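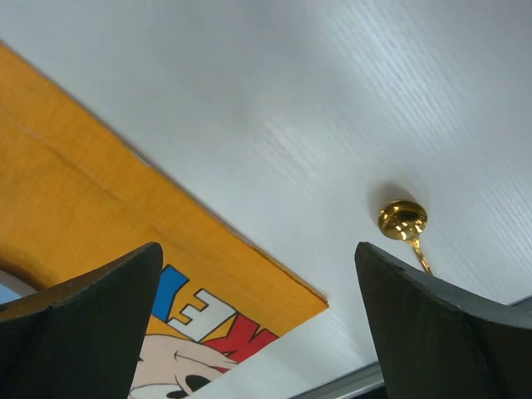
Wrist cam view, gold spoon next to the orange book

Can a machine clear a table yet? (moved from General)

kettle_s
Saw the pic going around again and the usual "two years and it does your dishes" comments under it. I don't buy it. A spoon on a table. My kid could do that at 2. Somebody tell me what I'm missing.

janaka_c
Thin shiny thing lying flat on a smooth top is about the worst case, that's what. Look at the bowl of that spoon, all glare. Depth sensing hates that. And the handle is skinny so you have to get the fingertips nearly down to the surface without jamming them into it.

kettle_s
ok but that's my point?? if a teaspoon is the worst case we are nowhere near a sink full

zbartos
Different worst cases. Sink is clutter, you can't see half of it. Table is easy to see but you need precision. We have a Plorketti arm at work sorting small hardware, 24 bins, runs all shift. Parts come in on a tray in any old position. It's fine with them.

Took me most of July to get there though, not going to lie

kettle_s
And if I put a kids book on the tray?

zbartos
It stops and beeps lol

muammer77
so then it's not doing chores, it's doing one job. Chores is the book AND the spoon AND whatever is under the book. Flat book is a pain too btw, fingers that chunky won't get under a cover. You slide it to the edge of the table and grab it there. People do this without thinking, try teaching it

janaka_c
Sliding to the edge works pretty well, seen it done. Or suction. Suction on a matte fibery cover like that one, hmm, maybe not.

erhan_a
Suction on card stock leaks like crazy. Used to run an Altano cell with cups, anything with a rough face we lost up to 500 picks a shift. Swapped to fingers. Slower but it held.

zbartos
500?? what was your vacuum set at

erhan_a
don't remember, was before my time mostly. Old pump. Point stands

muammer77
Does that thing have a hole in the cover? left side, round. Could hook a finger in there maybe

janaka_c
Looks like a cutout yeah. Good luck writing that rule for every book in the house

erhan_a
You don't write the rule anymore, you show it. 200 demos of a person driving the arm and it picks up the trick. Did that with towels last winter. Not pretty, corners all over, but folded

kettle_s
200 demos for towels. then 200 for spoons. then books. I'll be dead

zbartos
They share. Second task needed way less for us. Still wouldn't let one loose in my kitchen, glass is where I'd draw the line for now

kettle_s
fine, shop floor yes, kitchen no. can live with that

erhan_a
Kitchen partly. Wiping down and putting away plastic stuff I'd trust it with today if someone is in the room

muammer77
if someone is in the room they can wipe the table

janaka_c
Erhan which gripper did you use for the towels, the stock one or did you put pads on? Have the same job coming up and the stock tips keep slipping on teh hem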